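Hand Tool Storage Inspection: Pegboard and Bench
Site: Plevell workshop, bay 211
Form: Womard 122
Period: November 2020

1. Pegboard fixing to wall. Pass. No movement when pulled by hand at the top corners.
2. Hooks seated fully in holes. Pass with comment. One hook turned slightly under load; reseated.
3. Screwdriver cup. Pass. Screwdrivers to be stored handle up.
4. Scissors. Pass. Hang with blades down. Pivot screws checked on both pairs.
5. Pliers. Pass. Jaws close evenly. Grips not split.
6. Tape rolls. Comment. One roll per hook.

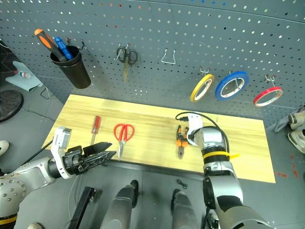
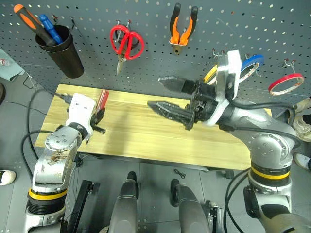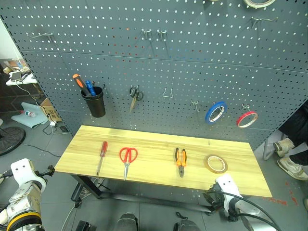 Items 2 to 6: pegboard and bench, tools partly on the board and partly on the wood surface.

7. Bench surface. Pass. No splinters along the front edge. Wipe down weekly.
8. Tools left on bench at end of shift. Not accepted. Scissors and pliers go back on hooks, screwdrivers in the cup.
9. Spare hooks. Fail. Box 289 was empty at time of check. Reorder from Tudose, same wire gauge.
10. Clear floor in front of bench, minimum 400 mm. Pass.

Open actions: item 9 only. Item 2 to be looked at again in January. If the hook has turned, fit a locking clip.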